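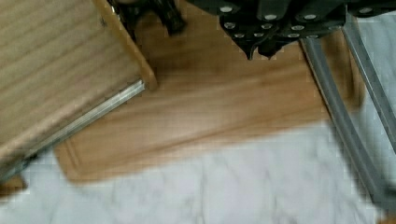
Week three: Hemstitching and the drawn thread hem

Home Courses Handouts Stitch Index Contact

Textiles 2211, Plondbridge evening class
Notes by Naomi Shemweta

Last week we got as far as pulling out threads and then ran out of time, so these notes pick up with the fabric already drawn. If you missed it, read the week two sheet first, or come a little early on Thursday and I'll show you on a scrap. You want a piece of evenweave with a clean channel of missing threads running along one side, and the cut ends tucked away at the corners. Mine was not clean the first time I did this. I cut a thread I should have left and had to weave it back in with a needle, which took me most of an evening.

Fabric

I like linen for this and I always will, but cotton evenweave is kinder to a beginner. The threads are more even and they don't snap when you look at them sideways. Whatever you use, pull one thread out of the edge before you commit and see how it behaves. If it comes out in little furry bits, the fabric is going to fight you. The cream Womis cloth in the class box is fine, and so is the pale blue, though the blue shows every mark. Please don't use the stiff white stuff for your sampler! It has dressing in it and needs a good wash before it's any use for drawn work.

Thread

Pick a thread close in weight to the one you pulled out, or a touch finer. Too thick and the hem goes lumpy. I've used the withdrawn threads themselves on linen, and it does look lovely (the color match is perfect, of course), but they're weak and you have to work with short lengths. Tatting cotton is a good middle ground. Stranded floss works too, only it tends to fluff where it rubs against the bundles.

Use a blunt needle. A sharp one splits the fabric threads and you can't count them once they're split.

Folding and basting

Fold the raw edge in, fold again, and bring the fold right up to the open channel so it sits against it without covering it. Baste it down. I know, I hate basting as well, but a hem that creeps over the channel halfway along means unpicking everything. Crease the fold with your thumbnail or the back of a spoon. Rehema Mfinanga, who took this class before me, taught everybody to miter the corners at this stage, and her sheet on mitering is still in the folder. I leave corners until later in the term, so for now let your hem run along one side only.

The stitch

Work from the wrong side, left to right if you're right-handed. Left-handers, flip all of this, and sit opposite me instead of next to me when I demonstrate.

1. Hide your knot inside the fold and bring the needle out through the hem, a couple of fabric threads down from the channel.
2. Count four of the upright threads in the channel. Slide the needle behind them from right to left.
3. Pull through, so that your working thread is now wrapped around the bundle.
4. Take the needle behind the fabric just to the right of the bundle and bring it out through the folded hem, again a couple of threads down. Catch the fold and nothing else below it.
5. Snug the thread until the bundle closes up at the bottom, then go on to the next four.

Steady tension matters more than tight tension. I tug each stitch toward the hem and then stop. If the cloth starts to ripple you're pulling too hard, and a press won't fix that.

Count every bundle. It's very easy to drift to three and not notice until you reach the end and the numbers don't come out. On the sampler I'd like you to leave any miscount where it is and mark it with a pin, so that we can look at it together.

Ladder and zigzag

Once the hem side is done, turn the work around and stitch the opposite edge of the channel. Catch the same bundles and you get a ladder, with neat little upright bars. For zigzag you split them, taking two threads from one bundle and two from its neighbor, and the bars lean back and forth. You need an even number in each bundle for that, so the four count suits it nicely. Start the second row with a half bundle of two or it won't zigzag at all — I forget this about once a year.

Some older pieces have bundles of eight grouped in the middle with a knot. That's a different family of stitches and it needs a wider channel. We'll get to it after the May break.

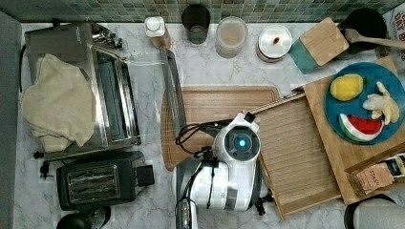 Slatted tray and cutting boards on the counter

Washing and pressing

Wash the finished piece by hand in cool water with a little plain soap. Don't wring it. Roll it in a towel, press the water out with your hands, and lay it flat. While it's still damp, pat the channel straight and line the bars up with the tip of your needle. Then iron it face down on something padded. An old folded towel does the job. Iron along the hem first and go lightly over the openwork, lifting the iron as you go, or the point will catch in the bars. Ask me how I know.

For next time

Finish one length of plain hemstitch and one of ladder. Zigzag if you have the patience. Bring the Obura chart if you've printed it, and a pencil, as we'll be working out counts for a table runner. Anyone who wants the Jonar linen should put their name on the list by the door before we start, so I can cut it all in one go.

Spare blunt needles are in the tin. Please put them back in the tin.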